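Looking Back at the Module Insertion Fault: An Interview with Maëlys Coste

Published June 13, 2026

When the automation group at Zokow suspended its module insertion work in February, the notice sent to partner sites was two sentences long. It stated that the arm had continued to press on a part after the part had stopped moving, and that no further runs would take place until the cause was understood. The work has since resumed under revised limits. Maëlys Coste, who leads the group, agreed to discuss the fault and the review that followed it.

The task involves a robot arm that carries a small block to a rack of equipment modules and seats it in position. The program, known internally as Weledari, is developed in simulation and then transferred to a physical cell at the Dratwood site. The fault was first recorded at Dratwood and was later reproduced in the simulator.

"The approach was never in question," Ms. Coste said. "The arm reached the rack, the part was lined up within tolerance, and the path was the one we had approved. Everything we had to explain took place in the last few millimeters."
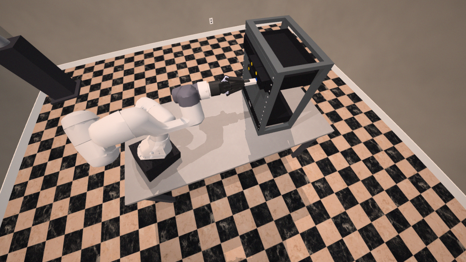

Did the arm strike the rack?

The rack was not struck at speed. The arm made contact slowly, as planned, but it did not register that the part had jammed and went on increasing its force until the drive reached its own internal limit and shut down.

According to Ms. Coste, the jam itself was an ordinary event. Parts enter at a slight angle, an edge catches, and the controller is expected to back off and try again. At Dratwood the retry did not begin. The force reading used by the controller was passed through a smoothing filter, which had been added to suppress false alarms. The filter held back the rise in force for long enough that the program continued to treat the contact as normal.

"We had tuned that filter ourselves," she said. "There had been complaints about nuisance stops, and they were fair complaints. The change was reviewed as a matter of convenience. It should have been reviewed as a change to a safety function, and I signed the form, so I do not say that about somebody else."

The part was damaged and one finger of the physical gripper had to be replaced. No person was inside the enclosure. Ms. Coste was careful on this point, and asked that it not be presented as a comfort. The gate interlock had worked as designed, she said, but the interlock was never meant to make up for a controller that could not tell when it was pushing too hard.

The review was carried out by Margaux Poulain, a safety engineer from Hamel, the firm that audits the Dratwood cell. Ms. Poulain began by asking for the fault to be repeated in simulation before anyone touched the hardware again. The first attempts failed to show it. The simulated contact was too forgiving, and parts that would have wedged in the real cell slid into place without resistance.

"That was the most uncomfortable week of the review," Ms. Coste said. "We had been using the simulator as evidence that the retry logic worked. What we had was evidence that the retry logic was seldom called."

Once the friction values had been corrected and small alignment errors introduced, the group ran a set of nine insertions. The fault appeared in two of them. In both cases the recorded force curve followed the one from Dratwood closely enough for Ms. Poulain to accept the explanation.

Much of the later work has concerned the area where the fingers meet the modules. There is little clearance between neighboring modules, and a gripper that fits the part well may leave very little space for a correction once the part is against the face of the rack. 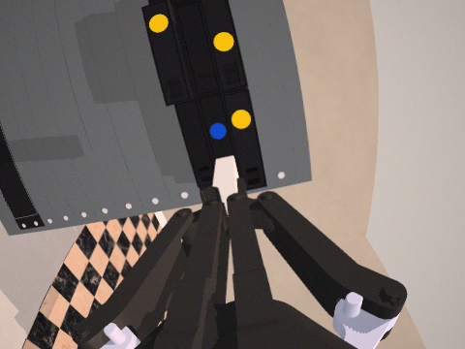
The gripper at the lower row of modules in the simulated cell.

Ms. Poulain's report called for two changes before work could resume. The force limit is now read from the unfiltered signal, and a separate timer stops the arm if it is still commanding motion while the part has ceased to advance. The smoothing filter remains, but only for the display that operators watch.

Asked whether the number of stops had gone up, Ms. Coste said that it had, and that operators at Dratwood had noticed. "They come to us and say the cell is fussier than it was. That is correct. We look at each stop now – every one is logged with its raw signal – and when a stop turns out to have been needless, we adjust the approach angle. We do not adjust the limit."

The group has also altered its procedure for approving changes. Any edit to a value that the stopping logic depends on must be seen by a reviewer from outside the project, however small the edit may be. Ms. Coste acknowledged that this has slowed the schedule and that some colleagues consider it excessive.

One item from the report remains open. Ms. Poulain asked for the retry motion to be tested with worn fingers as well as new ones, and the simulated model does not yet represent wear. Until it does, fingers at Dratwood are being inspected at the start of each shift.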